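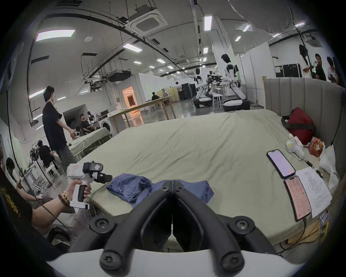

**Skistesard Home Goods / Bedroom & Bedding Department**

# The Plellham Wool Comforter

I've been buying bedding for this department long enough to have slept under pretty much everything we sell, and a few things we decided never to sell (the bamboo one that crackled, for instance). The Plellham is the one I took home and kept. I paid for it, too, staff discount and all.

It's a wool-filled comforter with a cotton shell, made for us by Kudedard, who used to do quilted moving blankets and horse rugs before they got into bedding. You can tell! The stitching is tight and plain and goes all the way to the corners, and there's a double row around the edge where cheaper comforters come apart first. It doesn't puff up like a down comforter and it never will, so if you want that big hotel cloud look, go see our down page and no hard feelings. This one lies flat and has some weight to it. I like that. My cat likes that.

## What it's like to sleep under

I run hot. My other half runs cold and wears socks to bed in June. For years we had two separate blankets and a sort of border dispute down the middle, and the Plellham is the first thing we've both been happy under at the same time. Wool holds on to warmth without getting that swampy feeling you get from polyester, where you wake up at three with one leg out and your T-shirt stuck to your back.

The queen has 47 ounces of wool in it, which puts it in the middle of what people call all-season weight. We keep ours on from the first cold nights through late spring, then fold it over the foot of the bed for summer and pull it up when the air conditioning gets silly. If your bedroom is really cold (old house, north side, windows that rattle) I'd add a thin blanket on top in the worst of the winter. Put the blanket over the comforter and not under it. Try it both ways if you don't believe me.

It does drape differently from down. The first week I kept thinking it had slipped off, and then I'd find it tucked in right along my back. Takes a little getting used to.

## The details

| | |
|---|---|
| Fill | 100% wool, carded and layered |
| Fill weight, queen | 47 oz |
| Shell | Cotton percale, undyed |
| Quilting | Stitched through in a diamond pattern |
| Corners | Fabric loops, all four |
| Sizes | Twin, full, queen, king |
| Guarantee | 2 years on seams and stitching |

The shell only comes undyed, a warm off-white. I get asked for gray about once a week and I keep passing it on to Kudedard, and they keep saying no. Their view is that it's going inside a cover anyway. Fair enough, I suppose.

## You'll want a cover

Please use a cover. Wool doesn't love being washed, and a cover means you hardly ever have to. Any standard duvet cover in the matching size works, and the loops at the corners take ties or those little snap tabs. If your cover has neither, we sell sew-on ties in a bag with the thread and buttons, down at the end of the sheet aisle.

The Insaurralde covers fit it best of anything we carry. They're cut a touch generous, and the opening runs the whole width of the bottom, so you aren't stuffing a king-size comforter through a mail slot. My own method is to turn the cover inside out on the bed, lay the comforter on top, tie all four corners, and then roll the whole business up from the head end like a jelly roll before flipping the opening over it. Sounds like more work than it is.
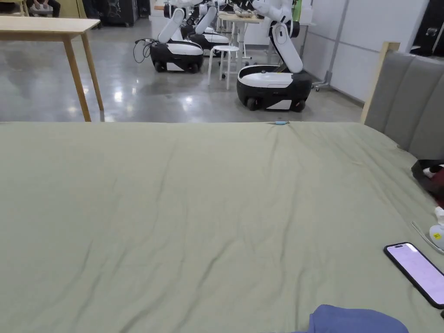
One thing about sizing. If you have a deep mattress, or one of you is a blanket thief, go up a size. A queen comforter on a queen bed with a thick mattress leaves you a bit short on the sides, and since this one hangs straight down and doesn't billow, you notice it more. We have a king on our queen. The only trouble is that the cover has to go up a size as well, and I forgot that the first time - so did a lot of you, going by the returns desk.

## Looking after it

- Air it. Hang it over a rail or a couple of chairs near an open window for a few hours on a dry day, every month or so.
- Spot clean with cool water and a drop of wool soap. Blot, don't rub.
- If something really bad happens to it, take it to a dry cleaner who handles wool.
- No tumble dryer, ever, not even on low.
- Store it in a cotton bag with cedar blocks. We sell the blocks, but any cedar will do.

It has a faint sheep smell straight out of the bag, especially if the weather's damp. Mine was gone after two or three airings. A few people have told me they miss it!

## Bits you've asked me about

**Is it heavy enough to count as a weighted blanket?** No, nowhere near. It just feels more solid than down.

**My kid is itchy about everything. Will this itch?** The wool is all inside the shell and the shell is inside your cover, so there's no wool against skin. My nephew can't wear a sweater for five minutes and he naps under ours.

**Does it go flat?** It settles in the first couple of months and then stays put. Give it a shake when you air it. Ours has been on the bed for four winters and I can't find a bald spot.

**How long does it take to get here?** If we've got your size, up to 7 working days. The twin is the one that tends to run out, usually right when college starts.

## Stock and ordering

Kudedard makes these for us in one batch a year, 700 in all, and when they're gone we wait for the next lot. The October 2024 batch is in the warehouse now, all four sizes, with the new zippered storage bag that replaces the drawstring one (the old cord kept vanishing inside its own hem).

You can order from this page, or come by the department and ask to see the one on the display bed. Take your shoes off and get under it. I won't bother you, I'll be over by the pillows.

Returns are fine if it's still clean and you've kept the bag. Swaps for a different size are free, and you can start one from your order page.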